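# About Bruvholm

We teach robots to do kitchen chores, and we do it by showing them. Lots of times! Bruvholm is a small lab and training studio in Jadville, and what we make is examples: recordings of a robot arm being guided through an ordinary job, start to finish, by a person who knows what a good job looks like. Learning systems study those recordings and try to work out how to do the job themselves.

We started one March with a single desk, a secondhand controller and a plan to record 120 runs of one task, putting a cup on a shelf. We finished the plan and learned that our runs were far too much alike. The cup always started in the same spot, the same person always drove, and the trained arm was lost the moment we slid the cup over by a hand's width. So we threw out most of it and began again, with variety as the whole point. It's still the thing we argue about most at lunch.

## What we do all day

Most of our recording happens in simulation. We build kitchens on the computer (counters, cabinets, wall tile, dishes, pans with something in them) and an operator drives a simulated arm through the task with a handheld controller. Every joint movement gets saved along with the camera views. When a run is done, a second person watches it back and decides if it's a keeper.

Mugs and pans are our bread and butter. A mug sounds easy until you try it with two fingers. You can take it by the handle, by the outside, or with the fingers down in the opening, and each way leaves you with a different problem when it's time to set it down. Put a pan right next to it and half of those choices get a lot harder.

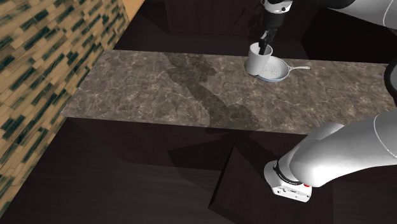
We keep the clumsy runs too, as long as the operator recovers. If the fingers come down a bit off and have to back up and try again, that's a great example of what to do when things go a little wrong, and we label it that way. A set made only of perfect runs leaves the learner with no clue how to fix a mistake.

## Firon and Egilsson

Firon is our recording tool. It handles the controller, the saving, the labels and the playback, and it shuffles the kitchen between runs so no operator gets too comfortable. Counter surface, lighting, wall color, where the dishes sit: all of it can change.

Egilsson is our main collection, named after the street we started on. It covers 41 kitchen tasks, and our goal is 500 good runs for each one. Many are past 400 already and we're so close we can taste it.

## Working with us

We love visitors, and we really love new operators. You don't need a background in robotics. Gamers pick it up fast, and so do people who sew. Training takes a couple of weeks, and you'll spend a good part of it knocking over dishes that can't break.

Schools are welcome to book a morning at the studio. Students get to drive the arm, record a few runs of their own and watch them played back on the big screen.

Page last updated Oct 14, 2022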